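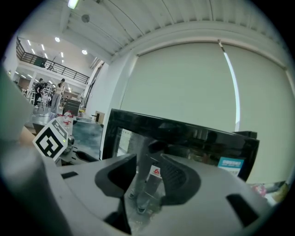
I bought the Faseo bench mat for the long table in our shared workshop, where the old top had been scratched down to bare board in the spots people use most. It comes on a roll, 80 inches long, and you trim it yourself. I went for the blue-gray over the black. A surface in that color gets covered with small stuff quickly, and red and white bits and little containers still stand out on it well enough that I can find what I put down. A cardboard box can sit toward the back without the table feeling full.

Fitting it took one evening. The roll wanted to curl at both ends, so I left it flat on the floor overnight with books on the corners before cutting. A sharp utility knife and a straight edge went through it in 2 passes. The instructions say to use the adhesive strips along the front edge only. I did that at first, then added a strip at the back after the mat crept forward when somebody dragged a monitor stand across it.

Cleaning is easy. Coffee and pencil come off with a damp cloth. Permanent marker does not, and alcohol left a dull patch the size of a coin. Solder is fine if you are quick. I would not put a hot glue gun down on it without its stand.

The surface has a little grip to it, so screws stay where you drop them. Paper does not slide well, though, and writing on a single sheet feels soft - I keep a clipboard there now.

Enda Buckley has the Tiltetti mat on the next bench. It is thicker and quieter when you set tools down, but the edges have started to lift and it cost him 100 dollars. Mine was 53 with shipping. The Faseo has been down since October and the edges are still flat.

I would buy it again for a shared table. For drawing or lots of handwriting, get something harder.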